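January, late, kettle on

Long day with the pair of grippers, and I want to get it down before I forget which screw did what. Thanakorn had left me a note saying the left one was "sticky again" - thanks, very detailed! So I had the fingers off by nine, wiped the slides, put on a tiny dab of grease, and went round the marker plate screws while I was in there. One of them was hanging on by a thread and a half. No wonder the tracking log from Gatcombe looked so jumpy.

Then new paper on the table (I love a fresh sheet, I'm easily pleased) and the pens out for a check. Red, blue and black plus the clear case, same as always. I like the pens for this, they're skinny and they roll, and if the jaws aren't closing square they'll tell you right away.

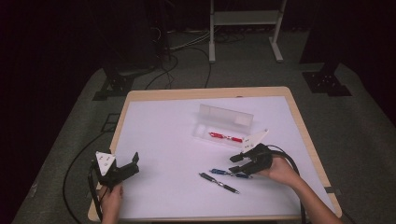 After lunch: cables and numbers

Glória called from Dralelden and we went through the counts together. She had the right gripper down for 735 open-and-close cycles, and I'm supposed to look at the finger pads every 200, so that's me told. Ordered more pads from Joltora - a bag of 36, which should keep us quiet until spring.

I also want to do something about the cables. The right one is thick and it pulls on my wrist when I reach across, and by four o'clock my forearm was really feeling it. Maybe a hook overhead, maybe a longer lead. Glória says longer lead, but then it's just more to trip on and there's plenty on the carpet already.

Tomorrow: check those plate screws again, first thing, and find the small hex key. I had it at lunch, I know I did.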